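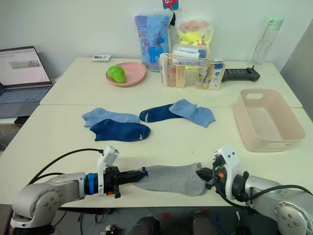 4.6 Recording campaign expenses in Sturnon

1. Open Ledger > Expenses and select the campaign account.
2. Enter the payee, date, amount and purpose. The purpose field accepts up to 200 characters.
3. Attach the receipt - PDF or scan - and click Save.

Note: Entries over $100 stay in Pending until a second user approves them.

Caution: Do not delete a canceled charge. Use Reverse, which keeps both lines in the filing report. Deleted entries cannot be restored after the August export.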